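About Orkero

We set up and look after one kind of machine: a single arm with a two-finger gripper, working over a table. Each cell is laid out in simulation first, with the tray and the rack in position.
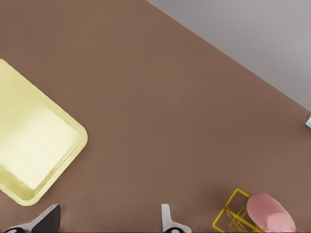 Florencio Vallejo of Salinas wrote to us that he would sooner have the finger spacing checked every 230 hours than wait for a missed pick. We now do that on every cell. At 2000 hours we replace both finger pads and run the layout again. Service calls go to Ju-won Ji at our Irwood shop.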